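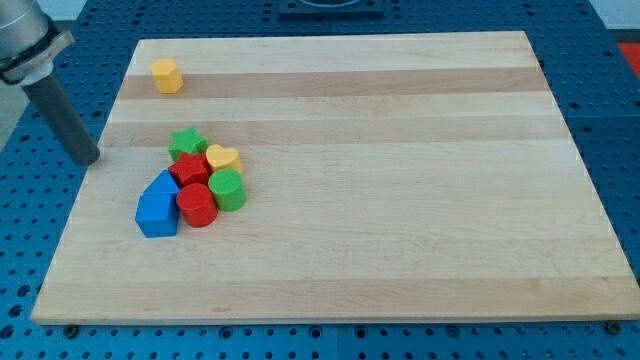
I bought the Bakley board oil in April, after the last of my old mineral oil ran out, and I have used it on every board in the house. It comes in a 200 ml bottle with a narrow spout and costs $35, a lot for something you wipe on and leave. The color is what I wanted to see. On a maple board with strips of different shades, the pale wood should stay creamy and the two honey-brown bands should stay clearly darker than the rest. Some oils turn the whole thing orange. Bakley has not done that on mine.

Put on a thin coat with a cotton rag, wait overnight, wipe off what is left. The label says four hours, but at four hours mine was still tacky. I do the edges twice – end grain drinks it up. The smell is mild and gone by morning.

The cap is bad. It cracked in the second month and I moved the oil to a jar. Skerkero sells a cheaper oil that soaks in faster, but it needed redoing every couple of weeks. With Bakley I get 7 weeks on a board that is washed daily.

I would buy it again at a lower price. If you only own one small board, get the Skerkero.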